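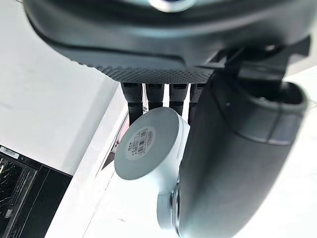
Ľudovít Šimko has spent most of his working life putting patterns into steel. His shop, Haranlow, textures the cavities of injection molds, and the patterns end up in reverse on whatever the molds produce: dashboards, drill cases, kitchen appliances, the lids of storage bins. Customers tend to arrive with a picture of a finished surface and no idea how it is specified. Take a smooth, curved outer shell with a dark seam line and, below the seam, a band covered in a fine grid of small marks. Šimko's first question about any such band is whether the marks stand up or go in. From a picture alone, he says, it is often impossible to tell. "A raised dot on the part is a pit in the mold, and a pit is easy. A recessed dot on the part means I remove all the steel around it and leave a little island standing. The quote is different and so is the life of the tool."

The second question is where the texture stops. A seam gives a natural limit, and Šimko prefers one. Where a drawing shows texture fading out on a plain surface, he asks for a step or a groove. "You can mask to a line by hand and get it straight, but on a curve the eye finds every wobble. With a groove the edge of the mask falls in shadow."

We spoke in his office in March, with the extraction fans running next door. The etching process he uses has changed little in principle. The steel is cleaned, an acid-resistant pattern is laid on it, everything outside the pattern is taped and painted off, and the insert goes into the bath. Depth is controlled by time, temperature and the state of the acid. Coarse leather grains need several passes with a new mask each time, so that the pattern has more than one level.

Laser texturing is the alternative. Haranlow bought a five-axis machine, a Lacroix, and uses it for geometric patterns. A regular grid shows errors that a random grain hides, and when a flat film is wrapped over a double curve the rows drift apart or bunch up. The laser works from a mapped model of the surface and can correct for this. It is also slow. One insert in the shop during my visit had been on the machine for 15 hours. "For leather I still etch," Šimko said. "For dots in rows I want the laser."

Most of the trouble he sees was built in before the mold reached him. The usual fault is too little draft, the taper that lets a part slide out of the cavity. Texture on a side wall is a field of tiny undercuts, and if the wall is close to vertical the part drags as it ejects. The rule of thumb in the trade is one to one and a half degrees of draft for each thousandth of an inch of texture depth, on top of what the smooth wall would need. He receives walls with half a degree.

"They ask if I can make it lighter. Yes, I can. Then it doesn't look like the sample they approved, and we have a meeting."

Weld repairs are the next item. If a toolmaker has filled a mistake with rod of a slightly different composition, the acid attacks it at a different rate and the patch shows through as a dull or shiny ghost. Šimko asks for every weld to be marked on the drawing. He also does a light test etch over the whole surface, which brings up welds that have not been declared. Residue from spark erosion is similar. The process leaves a hard recast layer that etches unevenly, and he wants it stoned off completely, down to a uniform 320-grit finish for fine patterns.

The pattern library fills a row of gray cabinets. There are about 3000 plaques, each molded in black, with a number on the back. The most requested is 1043, a fine matte that customers choose because it hides flow lines. Šimko keeps a duplicate set in a second resin, as the same steel gives a different gloss in polypropylene than it does in ABS. A Wevitz gloss meter sits on the windowsill for the arguments.

He is unsentimental about wear. Glass-filled resin scours a texture from the gate outward, and the first sign is a bright patch that grows. On one Pidinex housing the patch was visible after the first 2000 shots, which he put down to soft steel and a badly placed gate. The insert was stripped, stoned and etched again. Each re-etch costs some wall thickness, and he records it on a card kept with the tool.

Asked what he would change about the drawings he gets, he pulled one from the tray. The texture note read "fine texture, all over."

"Pattern number, depth, draft, and a line where it ends," he said. "And tell me which face the customer looks at. I start the mask there and put the joint on the other side."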